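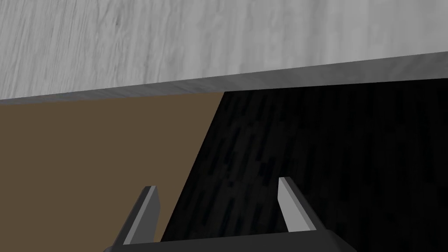
A simulated gripper over a wood-grained surface, with nothing between its fingers.

Can It Do the Chores Yet?

By Oldřich Baláz

81 shares | 2 comments

My answer is no, and I have thought so since I spent an afternoon in July watching simulated robots do housework at Tinitz. I went in hoping to be wrong. I run a small repair business in Beltside and I would gladly pay for a machine that could tidy the back room.

The people who build these things like to start in simulation, and I have no quarrel with that. A rendered plate does not break. Ctibor Jurčo, who showed me the work, told me one set of trials had reached 2,819 attempts. A person would have quit or gotten good by then.

What bothers me is how the results get talked about. Picking up an item and holding it is treated as most of the job. Anyone who has washed dishes or set a table knows the holding is the easy part.

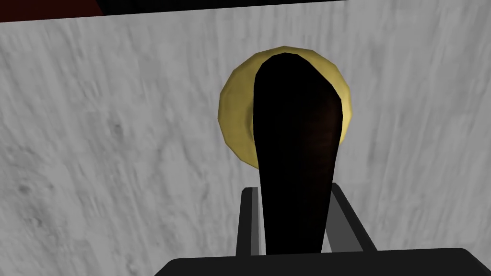 You have to know where the thing goes, what is already there, and whether it should be moved first. You also have to notice when your own hand is blocking your view, and lean over. My nephew did that at three. A machine has to be given some way of doing it, and then it has to work in the next kitchen too, where the counter is a different color and the drawers stick.

Jurčo disagrees with me on this. He thinks variety is only a matter of more rooms and more hours, and he may be right in the long run. I asked what he would trust one to do alone in his own apartment. He said he would let it carry a cup to the sink if he was home.

I think bathrooms and doors will be harder than kitchens. The space is tight, things get left on the floor, and a handle has to be worked while the rest of the body stays out of the way.

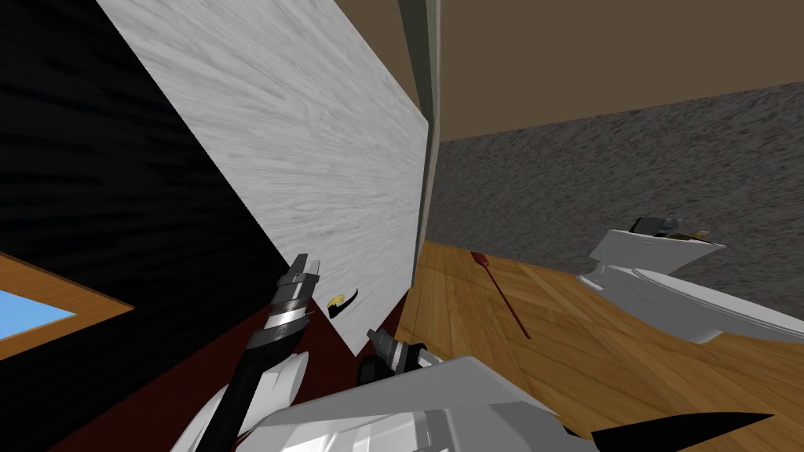 What I Would Pay For

I would pay 2,000 dollars for a machine that did one chore every day without me in the room. Sweeping up under the workbench would do.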